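Home - Records - Shows - Gear - About

The Stavden tape, or how to own one song eleven times

March 2023 - posted by the guy who runs this thing
4 min read

I bought another copy of the Stavden live tape. I would like to say it was a different pressing, but tapes don't have pressings, and I already own this one.

If you missed Stavden, so did everybody else. They were a three-piece from up the highway who played fast, sloppy surf rock with a trombone where the second guitar should be. They made one cassette, recorded at a bar called Pringle's, and the label (Brikeo, long gone) ran off 200 of them. Side A is four songs. Side B is one song, "Brilholm," which goes on for 17 minutes and has a drum solo in it that I have defended at parties.

My first copy got eaten by a car stereo in the parking lot of a tire shop. My second has a wobble halfway through side A that makes the trombone sound seasick, and I've grown to like it better that way. This third one cost me 50 bucks plus shipping, and the seller called it "plays great, some hiss." It's mostly hiss. There's a band in there if you lean in.

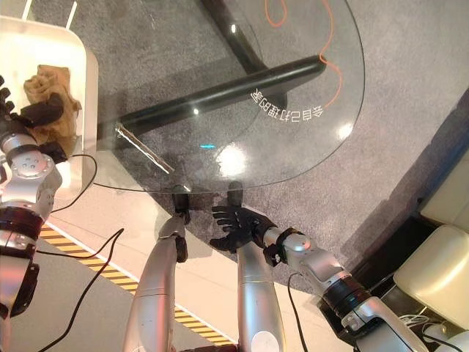

No. 827

Still, the hiss clears up on side B, and for the first time I can hear somebody near the bar yell "play a short one" right before they start "Brilholm." On my other copy that's just a thump. I've played it for my wife a few times now. She agrees with the guy at the bar.

The drummer hits the crash about a hair late all night long, and the bass player keeps speeding up to meet him, so every song ends faster than it began. You can't teach that. I'm pretty sure you can get kicked out of music school for it.

There's talk on the message board of a reissue in April - on vinyl, with liner notes, remastered from somebody's shoebox. I'll be buying it, obviously. I've also got my eye on a fourth tape, described as "untested."

Older posts - Newer posts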